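Home | Parishes | Youth and Scouting | Publications | Help Desk

Interfaith Youth Network, Diocesan Help Desk
Support ticket: Samier parish registration system
Subject: Joint service registrations not reaching group leaders
Opened: 5/8/24
Assigned to: Conall Hegarty
Status: Resolved, under observation

Issue as reported

The Samier parish office advised that registrations for the joint youth service at Steltow had been accepted by the online form but had not been forwarded to the leaders of the participating groups. The form displayed its usual acknowledgement. The parish had received 70 registrations by the time of the report, and the leader at Fehr had received none. The office asked whether families would need to register again.

Initial response

The parish was advised to leave the form open and to ask families not to resubmit, as duplicate entries affect the catering and seating lists. A copy of the stored registrations was exported and sent to the Samier office by secure link. Faith affiliation and dietary fields were included, as both are required by the host congregation. 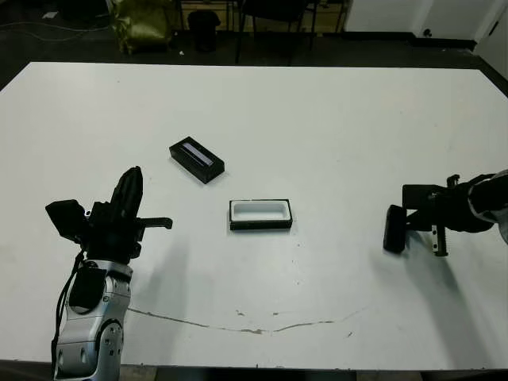
The notification log was then examined. Messages to leaders were being generated correctly but were held in the outgoing queue with the status "recipient group not found". The Fehr and Steltow troops had been entered under their former sponsoring congregations. When the sponsorship records were amended in May, the group identifiers changed and the notification rule was not updated to match.

Action taken

1. Notification rule amended to refer to the current group identifiers.
2. Held messages released in batches. The mail service, Plutex, is set to a limit of 400 messages per hour on the diocesan account.
3. Test registration submitted under the Fehr troop. Notification received by the leader within six minutes.
4. Test registration removed from the attendance list.

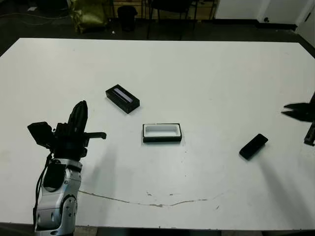

Vol. 6, No. 2

Further correspondence

The Steltow leader reported that messages had arrived but that the attached consent forms would not open. The attachments had been saved under file names containing an apostrophe, taken from the title of the service. The forms were renamed and reissued. The leader has confirmed that they open and print correctly.

The Samier office enquired whether the order of service could be sent by the same means. This is possible, provided that the text has been approved by each participating congregation. The request should be lodged as a separate ticket under Publications.

Outstanding

Two leaders have yet to acknowledge receipt. Mr Hegarty will contact them by telephone. Parishes that have recently changed the sponsorship of a troop or youth group are asked to notify the Help Desk before opening registrations, so that the identifiers can be checked. The ticket will remain under observation until the service has been held.

Contact the Help Desk | Privacy | © Interfaith Youth Network | Back to top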